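Dino (packing cell)

Dino is the name used by staff at the Drurkico mail-order warehouse for a robotic packing cell supplied by Yupanqui. The cell was switched on in November and was meant to be called Packing Station 4, a name that survives on the invoice. It fills cartons with small household goods at a rate of 315 an hour. The brochure says 300, making this one of the few known cases of a brochure being modest.

Before the cell arrived, packing was done by hand by a crew of 30. No one was laid off, though several job titles got longer. Former packers are now "flow attendants," and their duties consist of clearing jams, refilling the tape and teaching the arm new items on a mint-green gridded work surface.
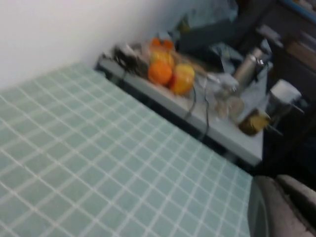 Picture chosen by Ziad Dabbas, shift lead and editor of this entry

The light gray shelf past the grid has never been assigned a purpose by management and has therefore filled up with fruit, a silver bottle and cups or jars of one sort or another. Under the old system people ate in the break room at set times. Dino does not take breaks, and its attendants now take theirs when it jams, in short and unpredictable pieces.

Opinion on the change is divided. Sore wrists are less common and boredom is more so. The union agreement, last revised 26/05/2024, sets a pay grade for attendants slightly above the old packing rate, on the grounds that watching is skilled work. Packers at the rival firm Honduretti, who still do everything by hand, dispute this.

See also: Conveyor dispute; Tape shortage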